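Teaching by demonstration (robotics)

Teaching by demonstration, also called programming by demonstration or learning from demonstration, is a family of methods in which a person shows a robot how to do a job and the robot's later behavior is worked out from the record of that showing. The person may move the robot's arm directly by hand, steer it from a distance with a matching set of controls, or wear a device that tracks the hand. The methods are often described as a way to let people without programming skills set a robot to work. How far that description holds up is disputed, and much of the published support for it comes from groups that also sell or build the equipment.

Terms

The vocabulary is loose. "Hand guiding" and "kinesthetic teaching" usually mean the same thing: the operator grips the arm and pushes it through the motion while the joints record their positions. "Teleoperation" covers everything done at a remove, from a joystick to a pair of small leader arms whose joints are copied by larger follower arms. A single recorded attempt is a "demonstration" or "episode." A set of them is a "demonstration set," though promotional material tends to say "experience," a word that suggests more than is there. The program trained on the set is normally called a policy.

Hand guiding

Hand guiding is the older of the two main approaches. Paint spraying machines were taught this way long before anyone spoke of learning, and the result was simple playback. The arm repeated what it had been led through, and if the part had shifted on its hanger the paint went where the part used to be.

Modern versions add force sensing and some averaging over several passes. The method works well for one arm and a rigid object. It works less well for two arms, as one person has trouble guiding both with the care each needs, and the operator's body tends to block the cameras that the finished policy will depend on. Demonstrations made with a human forearm in every view are of doubtful use to a robot that will later work alone.

Remote control

Remote control keeps the operator out of the way and lets both arms move together. It has become the usual choice for household tasks such as folding laundry, clearing dishes and packing bags. The cost is touch. Most leader and follower rigs send position in one direction only, so the operator sees the cloth but does not feel it, and learns to judge a grip by eye. New operators commonly pinch too deep, press into the tabletop or close on nothing.

Practice helps, which raises an awkward point. If a person needs 19 hours at the controls before the recordings are worth keeping, the claim that anyone can teach the robot becomes hard to defend. Suppliers rarely say how many sessions were thrown out before the ones shown to visitors.

Cloth as a test case

Folding has a special place in this field. Cloth has no fixed shape, it hides its own corners, and a small error in the first fold carries into the second. For the same reasons it makes a good show. A flat square folded twice looks like skill to an onlooker, and may be skill, but it may also be a memorized path that happens to suit a square laid in the usual spot.

A fair test would change the size, color and starting position of the cloth, add clutter to the table and report every attempt. Few reports do all of this. A common pattern is to vary the color, which photographs well, and to leave the starting position nearly alone.

The Lukcombe trials

The trials at Lukcombe are often cited on both sides. A two-armed system sold under the name Rilo was taught by remote control to fold small towels and dishcloths. The maker, Kolář, announced the results on September 5, 2019, and described the system as ready for shops and laundries. The summary gave a success rate for towels that an operator had first spread flat, a condition mentioned only in a table note.

Igor Vrabec, an engineer who had worked on packing lines before turning to robot testing, repeated the work at Kulturdale with the same model of arm. He recorded 66 demonstrations by two operators and published the full log, including the failures. In his runs the policy did well on flat cloths and poorly on rumpled ones. It also copied habits from the operators. One of them liked to pause with the right gripper open above the table edge before each grasp, and the trained system paused in the same way, for no purpose that Vrabec could find.

Kolář replied that the set was too small and that the pause did no harm. Both points are reasonable. Neither answers the question of why flat cloths were used in the first place – a matter the company has not taken up since.

Criticism

The main objections are practical. Demonstrations take time, and the hours of the people who make them are often left out of cost estimates. A task that takes about 5 minutes to explain to a new employee may need weeks of recording. Quality is hard to check, as a clumsy episode that ends in a neat fold is usually marked a success along with the clean ones.

There is also the matter of place. Policies trained in one room often fall off in another, where the light, the table height or the things in the background differ. Supporters expect larger and more varied sets to cure this. That may prove right – the evidence so far is thin, and comes mostly from rooms the same teams set up themselves.

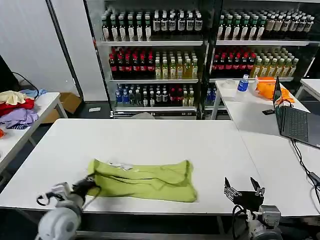 A narrower complaint concerns the word "teaching" itself. A person who is taught to fold a cloth can usually say what went wrong with a bad fold and try another way. A system trained on recordings has only the corrections that its operators thought to record. Vrabec's report suggested "recording and fitting" as a plainer name. It has not caught on.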